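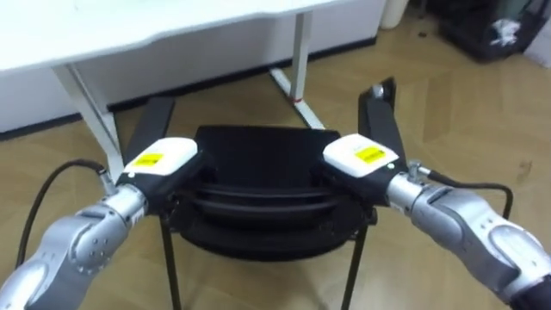

The strata meeting ran for nearly three hours, and two of those were about the bins. I went because Tsehay Dinsa from upstairs put a note under my door saying that if I didn't go there would be no quorum, and if there was no quorum we would have to do it all again in December, when everyone in the building is either at the beach or pretending to be. So I went. I took a thermos and a book, and was told off with a look for the book.

I have lived in this block in Listhorpe for long enough to have opinions about the letterboxes, and I had managed until now to avoid the meetings altogether. I'd always sent a proxy form. I thought of a proxy form as a polite way of saying that I trusted my neighbours to run the place. I've since read the form properly, and for several years I had been handing my vote to Donnie Moncrieff, who used it to block the bike rack. I own a bike. I carry it up two flights.

Some background for anyone who has been lucky enough to live in a house. A strata scheme is what you get when a number of people who would never choose to share a driveway buy bits of the same building. You own the air inside your flat, more or less, and the paint. Everybody owns the roof, the stairs, the pipes and the strip of kikuyu out the front that has been dying since I moved in. Four times a year a levy goes out of your account, and once a year you sit in somebody's lounge room and find out what it was spent on.

The lounge room this time belonged to Meron Kahsay in unit 8, who has the biggest one and has regretted saying so ever since. She put out lamingtons. I mention it because the minutes didn't, and I think they should have.

Item one was the insurance, which went up. It always goes up. We all made the noise people make at a petrol station and passed it.

Item two was the gutters. We had a quote from a firm called Gesorport for replacing the lot, and a quote from a bloke Donnie knows for going up a ladder and having a look. The Gesorport quote came in a folder with a clear plastic cover. The bloke's quote was a text message that Donnie read aloud, leaving out one word. There was strong support for the bloke, on price, until Tiruwork Mamo asked whether he was insured, and Donnie said he was careful. We went with Gesorport. Donnie asked for his disappointment to be recorded and it was.

Then the bins.

I should explain that there are two Tiruworks in our building, and that this matters. Tiruwork Mamo is in the ground floor flat at the back, with the bins directly under her kitchen window. Tiruwork Dinsa is Tsehay's mother, lives on the top floor and has what she calls a neutral interest in bins. The council had written to say we were putting soft plastics in the yellow lid, and that if we kept on doing it they would stop collecting. The letter was addressed to "The Residents", which allowed every one of us to assume it meant somebody else. Tiruwork Mamo knew precisely who it meant, having watched the whole thing through her kitchen window, but she is a courteous woman and would only say that it was a person with a very nice dressing gown.

Six of us looked at Donnie. Donnie looked at the lamingtons.

What followed I can only give in outline. There was a motion to buy a lock for the yellow lid. There was an amendment that everybody should get a key, and a question from me about what in that case the lock would do. There was a motion to move the bins to the other side of the driveway, which would put them under Donnie's window. This had a good deal of support from people who hadn't said a word all night. It failed on a technicality to do with the easement, a word Donnie pronounced with real tenderness. There was a proposal for a roster, and I want to be clear that I spoke against the roster. I have been in share houses. I have seen what happens to a roster.

We now have a roster. I'm on it.

I'd like to be able to say I was above it all, but somewhere in the second hour I noticed that I cared very much. I heard myself say "with respect". I heard myself say "through the chair", in a lounge room, to a woman I have borrowed an iron from. By the time we got to the matter of whether pizza boxes are cardboard or food I had put my thermos down so I could use both hands.

(They're cardboard if they're clean. I have this in writing from the council now, because I rang them. I was on hold for 24 minutes and the recorded music was the same eight bars of pan flute. The man who finally answered seemed pleased to be asked.)

What struck me, walking back up the stairs with a lamington in a serviette, was how little I had known about any of these people. I could tell you who slams a car door. I could have told you that somebody on the first floor was learning the clarinet, and had stopped, and had started again. I didn't know that Meron used to work for the ferries, or that Tsehay grew up in Vikville, a town I had thought only my family had ever left. We did ten minutes on the Vikville pool, which had a kiosk and a terrible reputation for ear infections, while Donnie was reading the easement. She remembers the same lifeguard. She remembers him fondly, and we agreed to leave that alone.

There was one other piece of business. The sinking fund, now called the capital works fund because people found the first name discouraging, stood $282 higher than anybody had expected. You'd think this would be a happy moment. We spent longer on that $282 than we had on the whole roof. Tiruwork Dinsa wanted a bench out the front. Donnie wanted it left exactly where it was in case of emergency, and when asked what sort of emergency could be met with $282 he said that was the thing about emergencies. Someone suggested plants. Someone else pointed at the kikuyu, through the curtains, in the dark.

In the end I moved the bike rack. I hadn't planned to. I had a price in my head because I had looked it up once in a temper: $174 for a galvanised one that bolts to the wall and holds four. Tsehay seconded it. Meron said she might get a bike if there was somewhere to put it. Donnie said, with great dignity, that he had always understood me to be opposed to the bike rack, as the voting record would show, and I had to sit there and explain in front of everyone that I had never read the form.

It passed, with one against. The rest of the money is being held over for the bench, pending a price.

I rode down to Asfaw for coffee the morning after, and on the way home I carried the bike up both flights for what I fondly believed would be one of the last times. That was before I learned how a resolution turns into a bike rack. First the minutes have to be circulated, then there's a period for objections, and then the strata manager, who looks after a great many buildings and has a voicemail greeting that sounds like a person lying down, has to raise a work order. I've asked where we are up to. We are up to the minutes.

They arrived yesterday, dated Sep 3, 2021, and my name is spelled two different ways. The clarinet isn't in there, or the lifeguard. The bins get a single line: "Waste discussed." Donnie's disappointment about the gutters gets four.

My first week on the roster starts tomorrow. I've bought gloves. Tiruwork Mamo has already waved to me from the kitchen window, in a friendly way, and I waved back holding a yoghurt tub that I then took inside and rinsed.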